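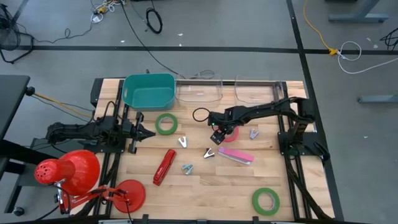 ## Come build with us at the Lakisdale shop

Our two-arm sorting table is up on its rails, and we'd love four more people to help teach it! The goal is simple to say and a lot of fun to chase: staplers, clips and rolls of tape go into the right bins, with both arms sharing the work.

You don't need a robotics background. If you can solder a little, write some Python, or patiently set out clips for the next try (and the next!), come along. We meet evenings in July, 6 to 9, at the Haslinger Street door. You must be 18 or older.

We've logged 949 tries so far and want over 2,000 by the end of the month. It's unpaid, but there's coffee, and you get shop access while you're on the build.

Leave your name on the Burden bench sign-up sheet.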